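Speaker notes: Naming small products for more than one language
Version for the afternoon slot, 10/21/18

Slide 1. Title

Say hello, say who I am. Mention that the handout is on the chairs and that the slides will go up afterwards. Ask people at the back whether they can hear.

I work on names. Mostly for small firms that sell things in several countries and can't pay an agency. Today covers how I make a first list, how I cut it down, and what I check before anybody prints a label.

If running late, skip slide 6.

Slide 2. Four names we will use all afternoon

Read them out slowly: Orari, Nusteck, Coşkun, Farkura.

Ask the room to write down what they think each one sells. Give them a minute. Don't correct anyone. Most rooms say Orari is a clock or a timetable app, and Italian speakers are quickest, as it is the plural of their word for timetable. Nusteck usually gets tools or electrical parts. Coşkun gets read as a surname, which it is, and people who don't know Turkish stumble at the ş. Farkura gets everything from furniture to cough medicine.

Then give the answers. Orari is a range of bread tins. Nusteck makes shelf brackets. Coşkun is a family tea importer. Farkura is a hand cream.

Slide 3. Where a list comes from

I start with 300 words on paper. They don't have to be good. The first 50 are always the ones everybody else would think of, so I write them quickly and get them out of the way.

Sources: the words customers use in emails, old trade catalogues, place names near the workshop, the names of parts. Farkura came from two halves of other words on the list, put together by the owner's son on a train. I had crossed both of them out.

Don't use a name generator at this stage. Everyone gets the same results and you spend a day arguing over them.

Slide 4. Saying it aloud

The test I use most. Ring someone who has never seen the name, say it once, and ask them to spell it back.

With Nusteck we got five spellings. New Steck, Nustek, Nustec, Newstech and one with a K at the front, which I still can't explain. The firm kept the name because nearly all of its trade is by printed catalogue and the spelling is in front of the buyer. Fair enough. For a firm that takes orders by phone I would have argued harder.

Play the two recordings here. The first is the one with the dog barking. Volume up before clicking.

Slide 5. Letters that don't travel

Coşkun is the case to spend time on. The ş is said "sh". On English order forms it was turned into a plain s, into a question mark, and once into a small empty box that was printed on 100 carrier bags.

The family had three choices:
Keep the ş everywhere and accept some errors.
Write Coskun abroad and Coşkun at home.
Spell it as it sounds, Coshkun.

They went with the first. The father felt that the shop had his name over the door and that was the end of it. I think he was right, but it meant testing every printer, till and web form they used. Allow two weeks for that and tell the client so at the start.

Gonzalo Marín did the same job for his own business card and has a good list of fonts that handle Turkish, Polish and Romanian letters properly. It is on the back of the handout, with his permission.

Slide 6. Names on things (skip if late)

Look at where a name is going to sit. A word that is fine on a web page may be too long for a lid, a label or the side of a machine. Measure the space first, then write the list. Short words with no tails on the letters are easiest – that means avoiding g, j, p, q and y if the space is narrow.

Orari has no tails in capitals or in small letters beyond the first O, and it can be pressed into metal at quite a small size. That counted for more than the meaning did.

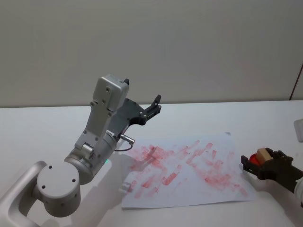 Slide 7. Checking for trouble

Three checks, in this order, as each one costs more than the last.

First, search for the word on its own and with the product type. Look at the pictures as well as the text results. Look past the first page.

Second, ask native speakers. Two for each language, of different ages. Ask them what it sounds like, what it rhymes with and whether they would say it in front of their mother. One early choice for the hand cream failed on that last question in Portuguese.

Third, the trade mark registers. You can do a first search yourself. After that pay someone who does it for a living. I am not a lawyer and will say so again if asked.

Slide 8. Getting to one name

Go from the long list to 18, then leave it alone for a few days. Come back and read them in a different order. The ones that looked clever usually go at this point.

Show the client no more than four. If you show more, they pick bits from each and ask you to join them up. Put every name in the same plain type, black on white, with no logo. People will choose a nice drawing over a good word every time.

Write down why each name was dropped. Someone will suggest it again in May, when the boxes are already ordered.

Slide 9. Questions

Likely ones:

How long does it take? Six weeks, with the legal check.

What do you charge? Talk to me after.

Should we change a name that people get wrong? Only if it loses you orders. Check the orders before deciding.

Does the web address have to match? It helps. Farkura had to add a word to theirs – sales didn't suffer.

Thank the organisers. Collect the pens. Leave the last slide up with the email address on it.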